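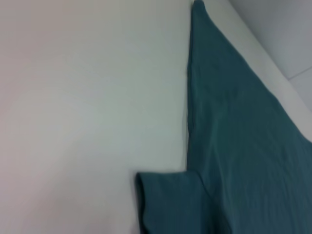 Sorin Grecu asked straight off whether we are buying the folding kit or only renting it, as the Clatberg quote can be read both ways. Maite: rental, 35 a week, kit stays theirs. Purchase price is a seperate sheet, to be sent round.

Present: Stela Crăciun (chair), Sorin Preda (notes), Sorin Grecu, Maite Casado. Apologies: Sânziana Enache.

1. Last minutes
Agreed. One change, Vilela shop not Vilela depot.

2. Clatberg folding kit, trial so far
Maite reported. Over 1000 folds logged at Skemville. T-shirts mostly fine, long sleeves poor, hoodies not tried yet. 71 stoppages, most of them cloth not picked up first go. Dark colours no worse than light, which we had worried about.
Stela wants stoppages split by garment type. Maite to ask Clatberg if the log can do that, otherwise by hand.
Sorin G not happy with the time per shirt. Slower than the evening shift. Maite said speed was turned down for the trial and we can ask for it to go up one step. Agreed, one step only.
Discussion of whether shirts should be put down flat by staff first or tipped out of the crate. Flat for now. Crate test to wait untill the new settings are in.

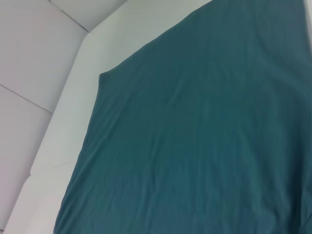

3. Support and contract
Clatberg phone line closed on Sunday, our busiest day. Stela to raise. Wants it in writing before we sign anything.
Spare finger pads 119 the set, not in the rental. Sorin P thought they were. Check clause.
Notice period: four weeks, ok with everyone.

4. Iron
Old press in Iron room still tripping the switch. Electrician booked for April. Not to be used on the same socket as the kit.

5. Actions
Maite - log split, speed setting, purchase sheet
Stela - Sunday cover
Sorin P - pads clause, send these to Sânziana

Next meeting same time, upstairs room.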